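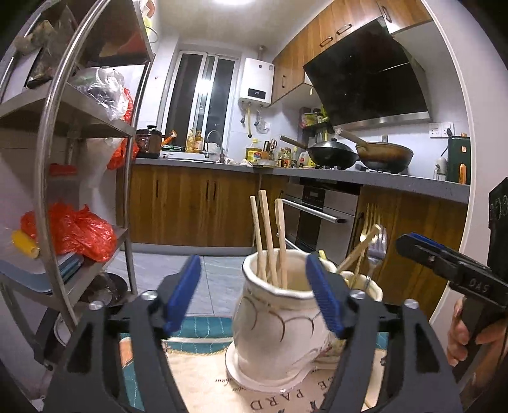
Section 4. Working a shift with the Tamihana station

Read this section before your first shift on the Tamihana line. Kitchen tasks at Ostton used to be done start to finish by the prep crew. With the station in service, crew members record each task with the hand-held grippers, and the fixed arms repeat the approved recordings overnight. Your job moves from doing every pick and place to showing it, checking it and clearing faults. Tall utensils in an open holder, such as the chopsticks in the white crock between the blue pads, are a level 2 task and need two grippers.

4.1 Before you start

1. Sign in at the Skokel terminal and choose your task number. Utensil tasks begin at 166.
2. Look at both pads on each gripper. Replace any pad that is torn or has come away from the finger.
3. Open and close each gripper five times. The fingers must return to fully open without sticking.
4. Clear walkways between the shelving and the counter.

Note: Task numbers above 406 are reserved for supervisors.

4.2 Recording a task

1. Hold one gripper in each hand and open the fingers wider than the item.
2. Bring the fingers down on both sides and close slowly until the pads touch.
3. Lift straight up. Tall items tip if pulled sideways.
4. Set the item down, open the fingers and back away before you turn.
5. Press Save at the terminal, or Discard if you dropped anything.

CAUTION: Do not record next to a burner that is on. Do not use the grippers on knives or hot pans.

4.3 Breaks and workload

Stop after 46 minutes of recording and take your break away from the station. Recording counts as regular paid time. Discarded recordings are not used to rate crew members.

If the terminal shows fault 900, put both grippers down and call the shift lead. Spare pads are ordered from Furkero using the form in Section 9.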